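Chapter 7
Setting a Place

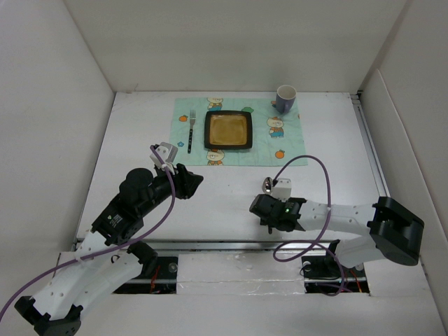
PART TWO: THE EVERYDAY TABLE

I learned to set a table at my grandmother's house in Gratmont, and I learned it wrong. She was left-handed, she put everything where she liked it, and I was in college before a roommate asked me why my knife was on the far side of my glass. So if you come to this chapter feeling unsure about forks, you're in good company!

We spent the last chapter on linens and how to store them. Now we get to put something on top of them, and I'd like to start small – one person, one mat, one plate, one fork, one mug. Supper for one, or breakfast for a kid. You'll set this kind of place far more often than the holiday table we'll get to in Chapter 9 (the December one, with the two glasses and the argument over napkin rings).

Look at the setting that opens the chapter. The mat is a light teal one with cartoon pigs on it, and I love it. The square plate sits in the middle, the fork is on the left with its tines pointing away from the diner, and the mug is up in the right corner. That's the whole basic pattern, and it works just as well with pigs as it does with white damask. Notice too that the mug overlaps the edge of the mat a little. Some of my students want to scoot it in, and some don't care. I'm in the second group, as long as the mug stands flat.

The mat itself is slightly wrinkled. With a soft mat I smooth from the center out with the side of my hand before anything goes down, and then I put the plate on first. A plate is heavy enough to hold things still while you fuss with the rest. Barnabás Kiss, who taught the table service course at Volow before I took it over, used to make us do it in the other order, mug first, just so we'd see how often we had to move the mug again.

A word about matching. The plate has a dark rim and a glossy golden-brown middle, the mug is a blue-purple with a white inside, and the fork has a dark handle with little white dots. None of it is a set, and I think it looks cheerful together. If you're shopping secondhand for the practice kit listed on page 104, please don't hold out for matching pieces.

Words to know before you go on: cover (everything laid out for one person), charger, flatware, drop.

Warm-up

Set one place at home tonight using only what's already in your cupboards. Sit down at it. Reach for the mug without looking, then for the fork, and write down anything you had to hunt for. Bring your notes to class – we'll use them in Section 7.1, where we add the knife and spoon.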